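Chapter 6
Choosing a Gripper (and Living With Your Choice)

I once spent most of a May afternoon trying to get a gripper to pick up a washer. A plain flat washer, sitting on a plain flat bench. The arm was good, the controller was good, and the camera could see the washer perfectly well from every angle I tried. The fingers were just too fat. They came down on either side of it, closed, and slid right over the top, again and again, until I gave up and went looking for a snack.

I tell that story because most students come to this chapter straight from Chapter 5, still excited about arms, and they expect the gripper to be a small decision you make at the end. I expected that too! Then I got a bench of my own at Gresstead, and I spent my first year there changing fingers more often than I changed code.

So in this chapter we're going to compare grippers properly. By the end you should be able to look at a task, say which two or three finger shapes are worth trying, and run a fair trial between them. We'll stick to two-finger grippers until Section 6.4, where the suction cups come in, and we'll leave hands with more fingers for Chapter 9 (they deserve the room).

What makes a trial fair?

Let's start with how people get it wrong, me included. My first comparison was between the narrow fingers we called the Calloway set and the wide ones we called the Polholm set. I ran 200 grasps with the Calloways, then swapped over and ran 200 with the Polholms. The Polholms won easily, and I wrote it up and felt very pleased with myself.

What I'd missed was that I had been getting better at placing the parts the whole time. By the second batch I was setting everything down in the same handy spot, lined up nicely with the fingers. When I ran it again with the order mixed up, most of the gap went away. A friend at Plirisstead had made the same mistake with lighting: one gripper got the morning and the other got the evening, with the camera struggling on one of them.

Here are the habits I use now, and we'll work through each one in Section 6.2.

Mix the order. Swap fingers partway through and swap back, even though it's a pain.
Decide what counts as a success before you start. I say the part has to leave the surface and stay held for 2 seconds.
Write down the near misses. A part that slips late is telling you something different from a part that never got gripped.
Leave the arm speed alone between sets.

How many grasps do you need? For a first look, 200 per set is plenty, and you'll often see the answer long before that. If two sets are close and the choice matters, I go up to 1,000 and let it run over several sessions. Check the fingertips as you go, because pads wear, and a worn pad late in the run isn't the same gripper you began with.

Two arms, one part

Things get more interesting when a second arm joins in. A long shallow tray is a nice example. One gripper can grab it by a wall, sure, but the far end droops or swings, and anything inside goes sliding. With a gripper at each half you can keep it level, as long as both arms agree about where the tray is. Now finger shape matters in a new way. A long tapered finger reaches down past a rim without bumping it, while a broad one gives you more contact if the wall is thick enough to hold. You also have to think about how much room each gripper's body takes up, since the arms will be leaning in toward each other.

Before you read on, find a shallow tray or a baking pan at home and lift it with one finger and thumb at each end. Try it again with your hands close together near the middle, and notice where you had to squeeze harder. Keep those notes, we'll need them in Section 6.3.

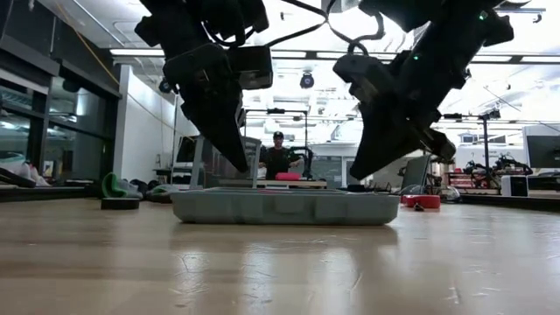

Figure 6.1. Two arms over a shallow gray tray, with one gripper tip above each half.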